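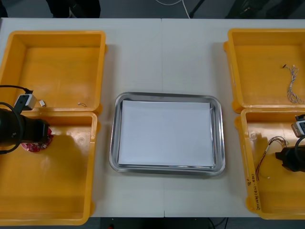
**SECTION 4 – RECORDING DEMONSTRATIONS: BIN-TO-TRAY KITTING**

Applies to: Flustow two-arm teaching station, Kuvex recorder 2.x
Last revised: 26/03/2023

Read Section 3 (arm homing and leader calibration) first. The steps below assume both follower arms are homed, both leader handles have been calibrated since power-up, and the station log has been signed.

The task is to move parts from four yellow bins into the steel tray between them. The red circuit board is picked with the left arm. The wire harnesses are picked with the right arm. Everything ends up lying flat on the paper in the tray. The operator drives the arms from the leader handles at the Drurkness desk and does not touch the parts while a recording is running.

**4.1 Preparing the table**

1. Place the tray across the table seam, long side parallel to the front edge. Push it against the two locating dots, then peel the dots off.
2. Lay one clean sheet of white paper in the tray. The metal rim must stay clear of the paper on all four sides. Replace the sheet if it is creased or marked.
3. Set two bins on each side of the tray. The bins on one side should touch.
4. Check that any handwritten bin labels match the layout card. Do not relabel bins in the middle of a set.
5. Load the parts listed on the layout card. Drop harnesses in from a low height and leave them as they fall. Do not comb them straight.
6. Lay boards component side up.

> **Note:** Layouts differ between sets. Some cards call for small loose parts, such as a connector or a short piece of wire, in one of the bins. These stay in the bin for the whole episode unless the card says to move them.

**4.2 Checking the cameras and cables**

1. Open the Kuvex recorder and select *Live view*. All streams should update without freezing.
2. Move each wrist joint through its full travel, slowly. Watch the camera cable. It should form a loose loop beside the gripper and never pull tight.
3. Check the gripper fingers in the wrist views. Both fingertips must be visible when open and when closed.
4. Turn off the desk lamp. Overhead light will still throw shadows into the bins, and these are acceptable.

> **CAUTION:** A camera cable that goes under a gripper can be pinched against the bin rim. If this happens, press the stop pedal, release the arm with the brake key, and free the cable by hand. Do not try to back the arm out with the leader.

**4.3 Recording one episode**

1. Put both arms in the ready pose (*Arms > Ready*).
2. Take hold of both leader handles. Match their position to the followers until both bars on the screen turn green.
3. Press the left pedal once. A short tone means that recording has begun.
4. Bring the left gripper over the board and stop with the fingers just above it. Turn the wrist until the fingers line up with two clear points on the edge.
5. Lower, close, and lift. Hold the board level.
6. Carry the board over the bin rim and the tray rim. Lower it onto the left half of the paper and open the gripper only when the board is resting flat.
7. Move the left arm back until it is clear of the tray.
8. With the right gripper, pick the first harness by its bundled section. Avoid single strands and connector ends.
9. Place the harness on the paper. Let it down slowly so that the free ends do not hang over the rim.
10. Repeat steps 8 and 9 for the second harness. Leave a gap between it and the first.
11. Return both arms to ready and press the left pedal again. Two tones mean that the file has been saved.

Work at a steady pace. Long pauses are kept in the data, so if you need to think, do it before step 3. Small corrections are fine – a second try at a grasp that slipped is useful, and you should leave it in. Three or more tries on the same part is a discard.

**4.4 Settings for this task**

| Setting | Value |
|---|---|
| Grip force limit, board | 200 (controller units) |
| Grip force limit, harness | 485 (controller units) |
| Pre-record buffer | 100 ms |
| Auto-stop when idle | 2000 ms after ready pose |

The harness value is higher so the fingers close fully on thin wire. Do not use it for boards. The recorder loads both values from the task file *qaisi_kit_04*, and changes made on screen are lost when the task is closed.

**4.5 Marking the episode**

After the two tones, the recorder asks for a mark. Use one of the following:

- **Good** – all listed parts are on the paper, no part was dropped outside the bins or tray.
- **Recovered** – same result, with one or more grasps repeated.
- **Discard** – a part left the table, an arm touched the other arm, the stop pedal was used, or a hand entered the work area.

If you are unsure between Good and Recovered, choose Recovered. Marks can be changed until the set is closed. After that, a change has to be requested through the Qaisi project page.
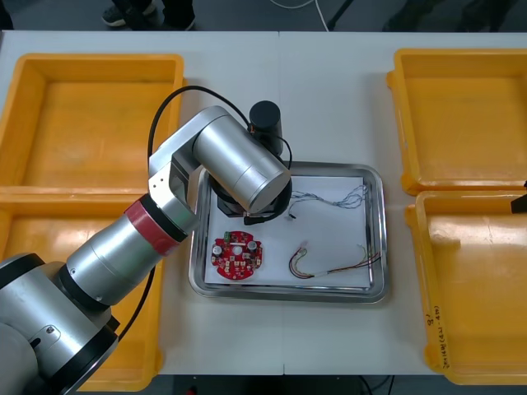

**Does a harness have to be placed in the same spot on the paper every time?**

Any spot on the paper is fine as long as the harness lies inside the tray rim and does not cover the board. Some change from one episode to the next is wanted, so do not aim for the same place.

**4.6 Resetting between episodes**

1. Confirm that both arms are in the ready pose and the recorder shows *Idle*.
2. Press the hold button at the front of the table. The light on the button must be steady before you reach in.
3. Return each part to the bin shown on the next line of the layout card. Turn the board by a quarter turn or more from its last position.
4. Look over the harness ends. Set aside any harness with a bare or broken strand.
5. Straighten the tray and the paper if they have shifted.
6. Step back and release the hold button.

> **CAUTION:** The arms hold position under power while the hold light is on. Do not lean on them or use them to steady yourself when reaching for the far bins.

People may walk past on the far side of the table during a recording. Keep them behind the floor line. Hands and sleeves over the table mean a discard, even if nothing was touched.

**4.7 Problems**

*Bars will not turn green at step 2.* The leader is probably a full wrist turn away from the follower. Rotate the handle back one turn and try again. If the bars stay red, repeat the leader calibration in Section 3.

*Board slides when the gripper closes.* The fingers are meeting the board off center. Open, raise slightly, and move toward the middle of the board before closing again.

*Harness comes up with the other parts attached.* Lower it back into the bin, open, and choose a different point on the bundle. Do not shake the arm.

*Paper lifts with the gripper.* The fingers went too low on release. Finish the episode, mark it Discard, and fit a new sheet.

*One tone at the end in place of two.* The file was not saved. Check free space on the recorder drive and see Section 7.2.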